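# How do away goals and extra time work in our league's two-leg playoff?

**Jamie Sowerby**

Hello everybody, and apologies in advance for the length of this, I never did learn to ask a short question. Our over-30s soccer league has changed the playoff format this season, and I've been handed the job of explaining it to the team. I have read the rules sheet four times and I'm more confused than when I started.

We used to have a single game, winner goes through, penalties if it was level at the end of regulation. Everybody understood it, even our left back. Now the semifinals are played over two legs, home and away, and we've drawn Vorkdale, who finished second and beat us twice in the regular season (once rather badly, I won't go into it). The first leg is at their place and the second is at our field in Fludton.

What the sheet says is this: "Ties shall be decided on aggregate. If aggregate scores are level, the side with more away goals advances. If still level, extra time and kicks from the mark." That's all of it. So my questions are as follows, and I'd be so grateful for help from anyone who has been through this before.

First, do away goals count in extra time? We'd be the home team in the second leg, so if Vorkdale score in extra time on our field, is that worth more than ours? That seems awfully harsh on us, but I can see an argument that they've had more minutes away from home, so maybe it isn't a gift to us either. My head hurts.

Second, do yellow cards carry over? Our center mid has one more to go before a suspension, and he is not a man who can be told to calm down.

Third, if we go to penalties, can we use anyone on the roster, or only the players who were on the field at the end? We have unlimited substitutions in our league, with people rolling on and off all game, so "on the field at the end" could mean nearly anything. Our best penalty taker is 53 and has a bad hip, and I would dearly love to have him sitting in a chair with a blanket over his knees until the moment he's needed.
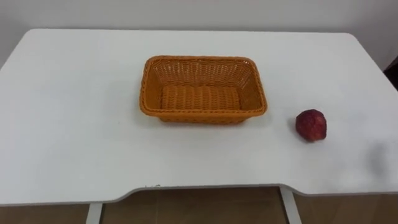
Lightfoot thinks the away goals line makes the third question much more important than it looks, and I'm inclined to agree, as a 1-0 home loss followed by a 1-0 home win takes you straight into the part of the rules that the sheet barely mentions.

Anyway, we have a team meeting coming up and I'd like to walk in sounding as if I know what I'm talking about. Any help is very welcome, and thank you for reading this far if you did!

---

**Nunano**

Away goals are gone now. They got rid of them in the big European competitions a few years ago so I'd think your league did too. Just add up the scores. Good luck against Vorkdale, I played there once and the field slopes.

---

**backpost_benny**

Hi Jamie, and welcome to the wonderful world of two-leg ties! I've run the schedule for a league a lot like yours for seven seasons, and we've had every one of these arguments, usually in a parking lot after dark, so let me see if I can save you a bit of shouting.

With respect to the answer before mine, I wouldn't rely on it. It's quite true that many of the big competitions have dropped away goals, but your league's own sheet says they count, and your sheet is what the referee will be holding. What the professionals do only matters if your rules say somewhere that they follow another body's rules for anything not covered. Have a look for a sentence like that near the back. Ours is hidden in the section about shin guards, for some reason.

Now, to your first question. Read literally, the line you quoted applies away goals to the aggregate score first and only then sends you to extra time. It doesn't say what happens to an away goal scored during extra time, and leagues have gone both ways on this over the years. In the older way of doing things, those goals usually did count, so a 1-1 extra time period would have put the visitors through. You need a written answer from your league before the first leg kicks off. I really can't stress the "before" enough, and please get it by email. We had a semifinal a few years back where both captains had been told different things over the phone, both in good faith, and both teams celebrated. It was lovely for a minute or two.

Let me run through a few scores, because I find that's the part that makes it click for a team:

| First leg (at Vorkdale) | Second leg (at Fludton) | What happens |
|---|---|---|
| Vorkdale 2, you 1 | You 1, Vorkdale 0 | 2-2 on aggregate, you go through on away goals |
| Vorkdale 1, you 0 | You 1, Vorkdale 0 | 1-1, no away goals for anyone, extra time |
| Vorkdale 0, you 0 | You 1, Vorkdale 1 | 1-1, Vorkdale go through on away goals |
| Vorkdale 1, you 1 | You 1, Vorkdale 1 | 2-2, one away goal each, extra time |

The third row is the one that catches people. A scoreless draw away from home feels like a fine day's work, and then you come back to your own field and find that a draw with goals knocks you out. I'd tell your team that a goal over at Vorkdale is worth taking a chance or two for, especially late on if you're one down. Losing 2-1 there leaves you needing only a 1-0 win at home, and that is a very different week of waiting than the one you have after losing 2-0.

On the yellow cards, your league has to tell you. Some wipe the slate clean at the end of the regular season and some don't. Ours carries them over, and there's no use arguing about it with us. If yours does the same, you might think about how you use your center mid in the first leg. With rolling subs you can always bring him off for ten minutes when he starts pointing at people. I've had players like that, and a cup of water and a sit-down does wonders - sometimes.

As for penalties, the usual rule in the Laws of the Game is that only players on the field at the end of play can take part, with allowance for anyone temporarily off, getting treatment for instance. Rolling substitutions don't do away with that. They just mean you can get your man on in the final minute, as long as there's a stoppage (or your league allows changes on the fly) and you're awake enough to do it. So your gentleman with the hip can have his chair and his blanket for most of the evening, but somebody has to be watching the clock and get him on before the whistle goes. Don't leave it to the last seconds. I did that once with our own best taker and the ball simply never went out of play. He stood on the touchline with his jacket off, and we lost 4-3.

One more small thing. Ask how long extra time is. Plenty of amateur leagues play two short halves instead of the full fifteen minutes each, and with older legs you'll want to know that when you're deciding who to rest.

Do come back and tell us how it went!

---

**Jamie Sowerby**

Oh, this is wonderful, thank you so much, both of you. I've written to the league and asked about extra time goals, the cards, and the length of the halves, and I've copied in the Vorkdale captain so we're all reading the same thing. I'm borrowing your table for the team meeting, Benny, if that's all right. The third row got a gasp at home. And Nunano, you're quite right about the slope, we lost the coin toss there last time and played the whole first half uphill.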